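Narkolari shared workshop releases build notes for its home robot bench, and advises most people to wait

Skirkmont, September 15, 2023. Narkolari, the member-run workshop in Skirkmont, has put its build notes for the Bivo bench online. Bivo is a robot arm on a slotted aluminum frame with a wood-grain top, meant to do small kitchen and hobby chores such as moving a glass or handling a spoon. The notes are free. The workshop does not recommend that many people follow them.

Members started the build in May after reading one too many claims that a helper arm at home was a weekend project. It took 167 hours of shop time to reach a bench that members were willing to stand beside. A person can move a glass across a table without any of this.

"We wanted to know how much of the sales talk would survive contact with our own table," the workshop said in a statement. "Some of it did. The frame is good and the buttons are where a hand can find them. We would still not let it near the good glasses."

The notes list 11 open problems. Clear glass is one of them, and so is a shiny tabletop, which members chose for its looks and have argued about ever since. The parts bill passed $3,000 before the arm, which came secondhand through Kuusisto, a local surplus dealer. Readers who have seen lower totals elsewhere should check whether the arm was counted.

Glass handling on the Bivo bench: 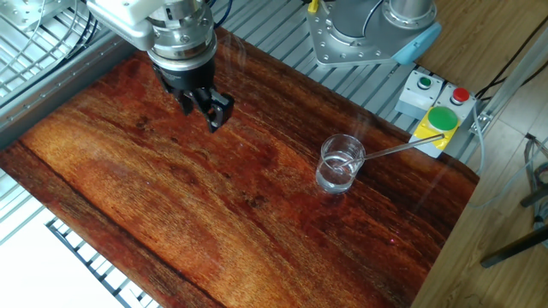
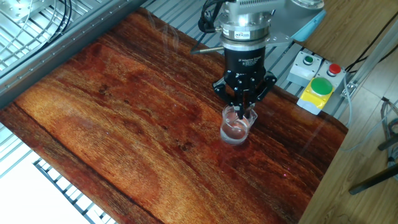

What is in the release

The download runs to 180 pages. It covers the frame, the wiring, the control boxes and the gripper setup, along with the shop log, including the entries members would have liked to leave out. It makes no promise that a second bench will behave like the first.

Seeing it

The bench can be viewed at Narkolari during open shop hours. Visitors may ask for a run and should expect to wait for one. There is no kit for sale and no plan to offer one.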